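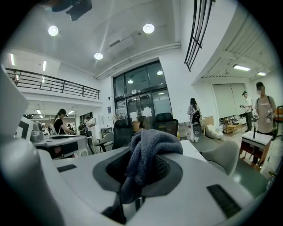 Octavio Lagos had 180 demonstrations of the cloth task and threw out 6. Dardo Maldonado wanted them back.

"They're failures," Octavio said.

"They're drops. Somebody picks it up again after."

They trained two policies that night, one with the drops and one without. By morning the first had folded the cloth nearly every time. The second let go once and stood over the table, waiting.

Octavio put the files back and changed the title of the Flidach report.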